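From: Fumiko Sugiyama
To: bench-robots list
Date: 29/09/2021
Subject: Re: Re: second cell – what did it really cost you?

Gashaw wrote:

> We have money for one more two-arm cell and the department wants
> a single number by Friday. The vendor quote (Jirkeck) covers arms,
> grippers and wrist cameras. Can I just double that and go home?
> Also, does anyone budget for the stuff the arms pick up, or does
> that come out of petty cash? Our finance person says "props" is
> a theater word.

Don't double it. We tried that in February and spent the spring explaining ourselves.

The Jirkeck quote is a fine quote for what it covers. It stops at the bolts. Everything the bolts go into is your problem, and so is everything the arms are supposed to touch. For our second cell the extras that never appeared on any vendor's paper came to $1513, and I can still recite most of them in the shower.

Aluminum extrusion and brackets were the largest part. Buy the front rail longer than the drawing says. We ordered ours to the exact length, then decided we wanted both arm brackets on it plus room for the little electronics board, and paid shipping twice for one piece of metal.

Fabric panels for three walls were $241. I had them down as "curtain," and purchasing sent me a very polite form about furnishing an office. Call them enclosure panels. Get a spare one while you are at it, as the second batch we got from Didodach was a different gray from the first.

Cables: take your estimate and be ashamed of it. You want slack on the outside of each arm for the full reach, and the lead that comes in the box assumes a robot that doesn't go anywhere.

As for props, yes, give them their own line. I put down $250 per cell and called it "test articles," which sailed through. Ours is mostly household stuff. The current task is shelf tidying with clocks, and you need several kinds, because a gripper opening that is fine for a flat square case tells you very little about a round one with bells on top. The clocks are cheap. The shelf was cheap. What ate the money was replacing things, so buy 3 of anything you grow fond of.

I'm putting in a view of the cell so you can see how much of it isn't arm:

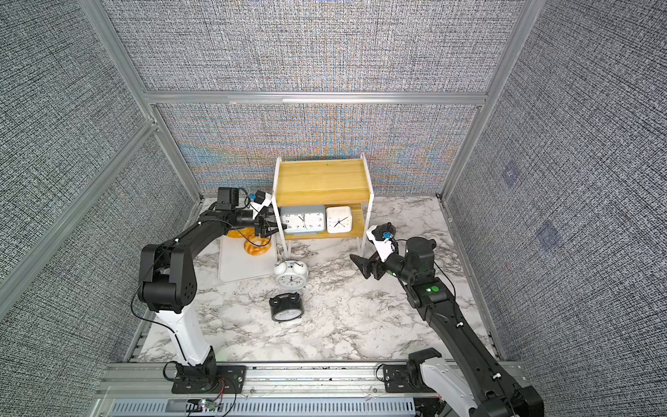 Clock task, both arms over the shelf area. Bread and cutting board at left.

If your finance person asks about bread, it goes under test articles too. I have never been challenged on it, though I did once get a question about the marble-look floor covering. I said it was a work surface and the matter was dropped.

One thing I would leave out this round is the Bondumel extended service plan. I read all of it on a train. It covers the arms if they fail while you are using them as described, and it has a long paragraph on what counts as described. For the same money I would rather have a spare gripper in a drawer – ours took a while to arrive and the cell sat under a sheet until it did.

So for your single number: Jirkeck quote, plus the extras, plus test articles, plus whatever your building charges to put in an outlet. Ask about the outlet first. I have the spreadsheet if you want it, though the tab called "misc" is not fit for visitors.

Fumiko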